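**Hidomia two-arm kit, takeout packing: first notes**

**kbenk_aicha**
Kit went together in an evening. Both arms bolt to the front extrusion, one purple cable each. I have it on the demo task: bag in the middle, cup, lid, carriers, napkins. Controller is a Jamance, firmware from June. 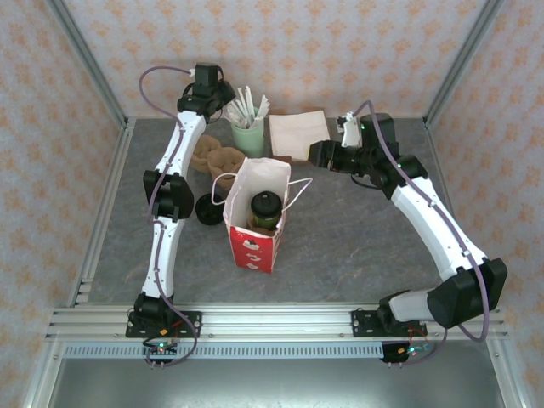
Cycle limit is set to 155 s. Default was 337, far too slow for counter work. Shoulder joints get noisy near full extension.

**flesteck_user**
What did you pay? My quote was 535 per arm without grippers — hard to justify next to the Malinowski.

**kbenk_aicha**
500 each, grippers extra. Left arm over the bag, right arm at the back:

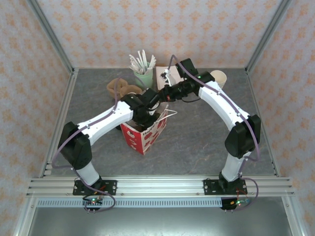
*Left gripper at the bag opening, right gripper by the napkins.*

**toledo.k**
I'd disagree on the Malinowski. Stiffer, yes, but the base plate is wider and two won't fit on a short rail. My complaint with Hidomia is the cable loop. It hangs too far out past the elbow. Clip it.

**flesteck_user**
Clipping it loads the wrist connector. I'd leave the slack. How do the fingers do on paper?

**kbenk_aicha**
Yellow ones with the ribbed black pads. I run them at low force on the folded boxes.

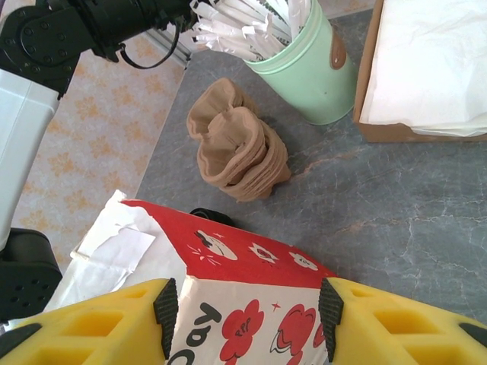
Anything above 30% and I'd expect creases along the top fold. Pads are a separate order — check the cart.

— Aicha Benkirane

**toledo.k**
Still clipping mine.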